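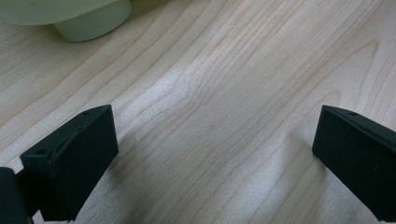 **Topic: Start-of-episode rules for hand-held gripper recording**

**kornska_bench** wrote:

Hello all. I am writing the recording rules for our group and I would like your opinion before Sunday. My draft for tabletop tasks is now this:

1. Fingers fully open at the start and at the end.
2. Nothing between the fingers at the start.
3. The target object must be at least partly in view in the first second.
4. Episodes under 6 seconds are deleted.

Rule 3 is the one I am not sure of. If only the foot of a bowl or a cup is visible at the top, does it count?

---

**hdlamini** wrote:

For me it does not count. At Poltton we checked 828 episodes in June and I rejected 200 of them for this. A policy should see the whole object before it moves. Please write "fully in view".

Hendrik Dlamini

---

**vovamness** wrote:

I disagree with Hendrik. When the object stands far away on the table and the tool points down, you lose the top of it very easily. With "fully in view" the operators begin to lift the wrist in a strange way, and then all the starts look the same. 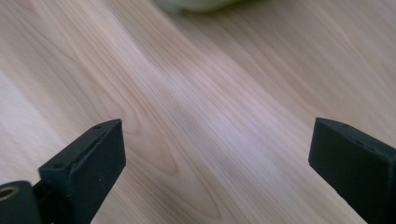

Also please add a rule about light. On a pale, smooth table the window makes a bright band, and the grain nearly disappears inside it. Our tracking was worse on such a table. We now close the blind, or we put a matte cloth.

---

**kornska_bench** wrote:

Thank you both. About the cloth: is it not a change of the task? We want normal tables in the data.

---

**elmarie_m** wrote:

I would keep the bare table. Reflections are part of normal rooms. Only write in the log which table and what time of the day, so one can filter later. At Gumede we have over 400 episodes on bare wood, and we did not remove any for glare.

For rule 3, I suggest "partly in view at the start, fully in view before the fingers begin to close". An operator can follow this without thinking too much.

Elmarie Mokgethi

---

**hdlamini** wrote:

I can accept Elmarie's wording if somebody checks the second half of it. I still prefer mine.

---

**kornska_bench** wrote:

I take Elmarie's wording for rule 3, and table and time go in the log. The blind stays optional. Rule 4 is still open, please comment if 6 seconds is too strict for simple pushes.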